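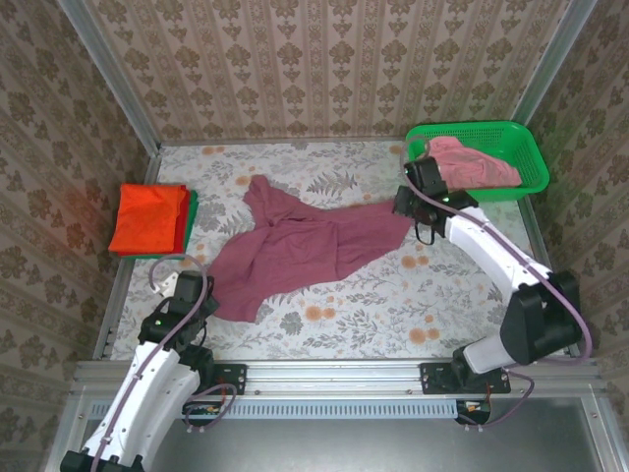 Stumville Flood and Road Notices

README

What you get: 222 public notices put out by the Stumville district office during one wet August, typed up as plain text, one notice per file. They cover washed-out roads, closed bridges, missing livestock, shelter openings and a single, very stern reminder about parking on the levee.

Files

notices/ holds the text. index.csv gives the notice number, the hour it was posted, the road or village named, and the type. Place names are spelled the way the office spelled them that day, so Stoduvitz turns up under three spellings. We left them alone. A list of matches is in places.csv.

How it was made

Ruth Yupanqui photographed the notice board each morning before 9 a.m. Mohit Dwivedi and Danuta Tokarz typed everything up and then swapped piles to check each other, a process that went well until the handwriting got worse than the weather.

Known problems

16 notices have no time on them. Their hour field is blank.
2 notices contradict each other about the Dudek bridge, which was apparently open and closed on the same afternoon. Both are in.
Casualty numbers are early counts and were often revised within 24 hours – please don't add them up and call it a total.
Phone numbers and the names of private persons have been removed.

Use

Free for research and reporting. Credit "Stumville notices" and say which version you used. Not suitable for planning a drive.

Corrections go to Adeel Dogar, who prefers them with a notice number attached.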